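Coffee table, again

Quick one tonight, dinner is in the oven and I've got 18 minutes on the clock.

So. The living room. I said in May I was going to get on top of it and then didn't. We moved the sofa round, which helped, and I finally took the Drirar boxes up to the loft (300 steps up and down, felt like it). But the coffee table is where everything lands. Post, hair bobbles, half a biscuit. You put one thing down and by teatime it has friends.

Aicha Ragab, who used to live two doors down from us in Mostyn, told me years ago to do 10 minutes a day with an alarm going and stop when it beeps. Stop even if you're in the middle of something. I never did the stopping bit, I'd carry on till I was cross with everyone. Trying it properly now -- second week -- and I'm less cross. Floor is better too. Shelves are not, don't ask about the shelves.

Rules so far. Bin comes with me. Rubbish first, then toys, then things that belong upstairs go on the bottom stair and somebody elses legs can take them.

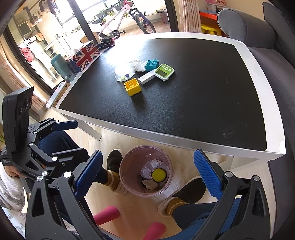

Toys are the slow part. I get distracted, I start sorting colours, and then the time's gone. A yellow brick and a teal one were still out on the black top with the lime-green timer in between, and a crumpled white bit of something next to them that should of been in the pink bin. The tissue box with the flag on stays where it is, I like it.

Might get a tray. Saw one in Tolico for £39 which is silly money for a tray. Will look again when we're over in Braltelden.

Right, oven.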